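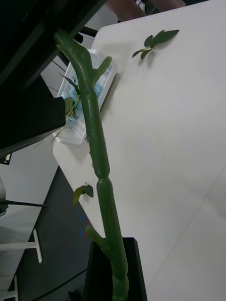

4. Placing the Furnura humidifier
Set the unit on a flat surface, at least 2 feet from walls and curtains. Point the mist outlet into the open room. Keep it clear of houseplants – a tall green stalk in a black pot, with a top that bends to one side, can lean into the mist.

1. Fill the tank with cool tap water to the line.
2. Close the cap and seat the tank on the base.
3. Plug in the cord and press Power.

Note: Replace the filter after 3000 hours of use.

Caution: Unplug the unit before you lift the tank.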